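Join our block and peg puzzle afternoons

Do you like fitting things into other things? Then please come and spend some time with me! I'm putting together a group for Prorano, our series of assembly puzzles, and I need people who will mess around with blocks, pegs and slots and tell me what they think. You don't need any experience. If you lose patience with puzzles after five minutes I want you even more, since those are the notes I learn the most from.

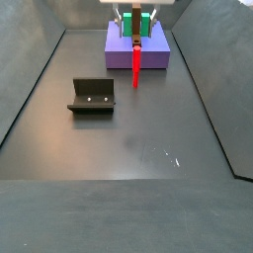

Kusum Chaturvedi
Puzzle Designer, Flusero

I've been working on these sets since February and I know them far too well by now. I can't tell anymore if a peg is annoying to place or if a color helps you find the right spot (my sister says the purple base is lovely, but she would). So I'm looking for fresh eyes, and hands of any size.

You'd come in for 3 sessions at our place on Usman Street, in Wullholm. Each one runs 100 minutes with a break for tea and whatever I baked. You try a set, you talk out loud, I scribble. Sometimes I'll ask you to build the same thing again with the steps switched around.
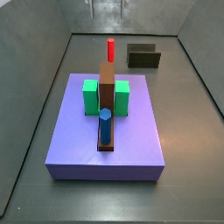

Upright pieces are what I most want to hear about. Do you put the tall ones in first or leave them for last? Do you turn the base around or walk around the table? I go back and forth on this myself and would love to be argued with.

We pay $200 once you've done all the sessions. You should be 18 or over and okay with sitting or standing at a table for a while. Glasses are fine, left-handers very welcome!

To sign up, call the front desk and ask for extension 458, or just leave your name there by October 20, 2024. Tell me which afternoons suit you and whether you're allergic to nuts.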